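Dunen is looking for people to take part in a study on second-hand and refurbished computers – who buys them, who wouldn't, and what puts you off. Starts in June. Need 30 people, have got 9 so far so please pass this on!!

**Who we want**

- 18 or over
- bought, sold or been given a used desktop or laptop in the last 2 years
- OR thought about it and went for new instead (we're short of these)
- no technical knowledge needed. Really. If you don't know what a processor is, fine

**What you'd do**

One chat, an hour or so, at our place on Tatel Road or by phone. Then a short diary at home – what you used the computer for, what annoyed you. Few lines a day is plenty. Bring the reciept if you've still got it, no problem if not.

Travel paid, plus a shopping voucher at the end. Evening slots go first, last one is 7pm.

**Inside the machines** 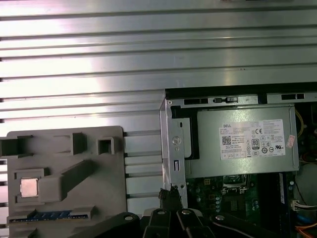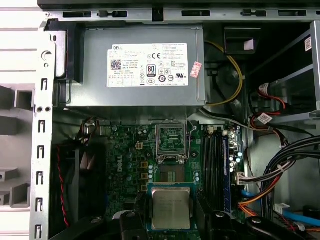
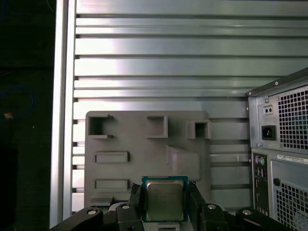
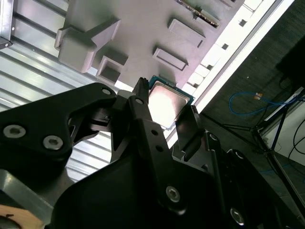
**To sign up**

Ring the office and ask for extension 268, Muthoni Nyanda or Idrisa Obura. Leave a message if we're out, with a number and a good time to call. Say if you need step-free access or want to bring someone along.

We won't pass your name on to any shop or seller, and you can drop out whenever you like – voucher for the chat is still yours.

If you took part in the Vosero phone survey you can still do this one, diffrent questions. Staff and their families can't, sorry.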